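Drotmont 427 Pan Mixer

The Drotmont 427 is the small pan mixer in our yard range, and we love how much work it gets through! It handles stiff, semi-dry mixes for pavers, curbs and block, and the 800-liter pan is easy to reach into when the shift is over and the scraping starts.

Six mixing arms come as standard — each one bolts on separately, so a worn paddle can be swapped before lunch. The floor tiles are the same ones used on the older Prellier pans, so keep any spares you have.

Empty weight: 1,747 kg
Discharge: bottom gate, hand lever or hydraulic 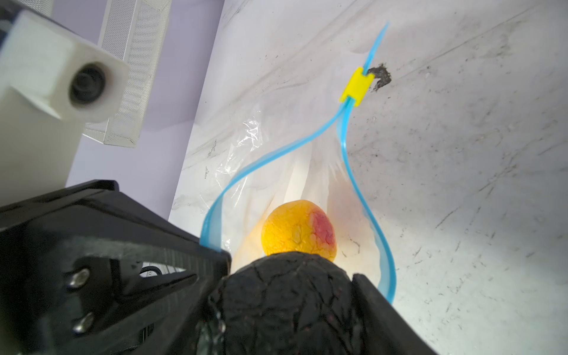 The hydraulic gate is well worth having if you feed a conveyor, and it can be added later. Tiziana Guerra at our Gendcombe shop can send drawings and a parts list.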